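Evaluation diary: Serkora handheld gripper kit, week two
Wednesday, evening
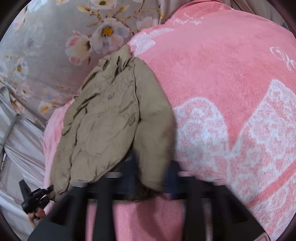
Quilted jacket on the pink fleece, gripper at the lower edge.

Second week with the Serkora kit on loan from the Flornville office. Soft goods today. Calibration took 7 minutes, down from last week, mostly on account of finally reading the Foulkes mount sheet before touching the screws.

Garments: puffer jacket, khaki-beige, diagonal quilting. Hard item. The shell slides over its own filling, so a pinch that feels secure at the fingers can be holding almost nothing. I set the target at the hem and kept the approach low. The fleece base is a mixed choice - it stops the jacket from wandering, but it bunches under the fingers.

Wide lens is as sold. Straight parts bend badly toward the edges, and the Tasel viewer's correction crops more than I would like. Left it off.

Logged 300 grasps since Monday's reset. Four files would not open in the viewer. Sent them to support, no reply yet.

Wrist is sore. The kit is heavier at the front than the spec sheet suggests, and a counterweight should be in the box. Would not buy at list price yet. Towels next, then the jacket again with the softer pads.

Shares: 7 | Comments: 2

Comments
"Do the softer pads ship with the base kit?"
"Same crop problem with Tasel. Try the raw export."

Recent entries
Serkora kit, week one: unboxing and mounts
Foulkes mount sheet, my notes
Tasel viewer settings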